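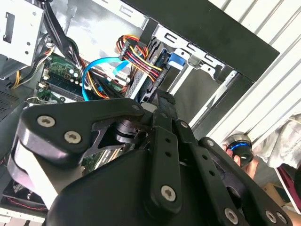
Figure 2. An open desktop computer case with its side panel removed. A silver metal drive cage is bolted to the chassis.

4. Repair as a neighborhood habit

4.1 The desktop computer as a teaching object

We came to the Kumivholm repair evenings expecting to write mostly about bicycles and toasters. Those are the things people carry in under one arm, and they make up most of the earlier writing on shared repair. What held our attention, week after week, was the old desktop computer. It is heavy, it is awkward on a bus, and still people brought it. Once the side panel is off, a desktop case (Figure 2) lets a group of people look at the same part at the same time and argue over what it does. A phone almost never allows this. A laptop does so only after a long fight with clips.

Drahomíra Machala, who kept the field notes for the first season, began marking every moment when a visitor pointed at something and asked for its name. She had planned to drop the category after a trial month, but it soon became the richest part of her notebooks! Visitors asked about fans, cables, the battery on the main board, the little metal brackets that hold nothing at all. They asked about drive cages more than we would ever have guessed, often because they had photographs or tax papers on an old drive and wanted to know where, physically, those things were kept. One retired baker told us she had owned her machine for a decade and had never known that "the pictures live in a box inside the box." Several of the regulars picked up the phrase, and we have borrowed it ourselves in talks.

4.2 Who fixes, who watches

The ledger kept at Kumivholm holds 835 entries for the study period. Each entry records the object, the complaint in the owner's own words, and the outcome as the owner judged it. We left that last column exactly as written. A lamp entered as "works, but ugly now" is coded as a repair, and so is a radio whose owner wrote "only the one station, which is the one I like."

We had feared that the ledger would hide the people who came only to watch, and to a degree it does. Agata Bellini therefore carried out long interviews with 24 regular visitors, and 7 of them had never brought in an object of their own. They came for the company and for the pleasure of seeing things opened. This group turned out to be a delight to interview. They remembered repairs in far greater detail than the owners did, sometimes down to the drawer from which a replacement screw was taken. One man could recite the full history of a sewing machine that belonged to a stranger.

Watching is also how most of the present fixers began. The usual path, as they told it, ran from standing at the back, to holding a flashlight, to being handed a screwdriver while someone else went for coffee. Very few could name the evening on which they stopped being a visitor. We find this lovely, and we also think it matters for how such places are studied. A survey that asks people to tick either "fixer" or "visitor" would have missed the long middle stretch in which a person is a bit of both - and it is in that stretch that most of the learning we recorded took place.

4.3 Talk at the table

Repair talk at Kumivholm has a rhythm of its own. It opens with the complaint, moves into stories about other objects that failed in the same way, and returns to the object on the table only when somebody reaches for a tool. Our first coding scheme treated the stories in the middle as small talk and left them out. We had to go back and put them in. When we reread the transcripts, the stories were full of practical tests: smell it first, turn it upside down, try it on a different outlet. A guess about the fault was often tucked inside a memory of a mother-in-law's vacuum cleaner.

The sister site at Plirkside is quieter. It meets in the afternoon, the tables stand farther apart, and owners tend to sit alone with one fixer. Fewer stories were told there and fewer onlookers gathered. The share of successful repairs was much the same at both sites, so we make no claim that story-rich tables fix more. They do seem to spread knowledge more widely. Visitors at Kumivholm were far more likely to tell us about something they had later tried at home, including 2 who had gone on to open their own computers and clean out the dust.

August was thin at both sites, and we have left it out of the comparison. The few tables that did run that month were cheerful and slow, and one whole evening went to a single accordion. Section 5 takes up the question of spare parts, beginning with the shelves at Kumivholm and the unwritten rules about who may take from them.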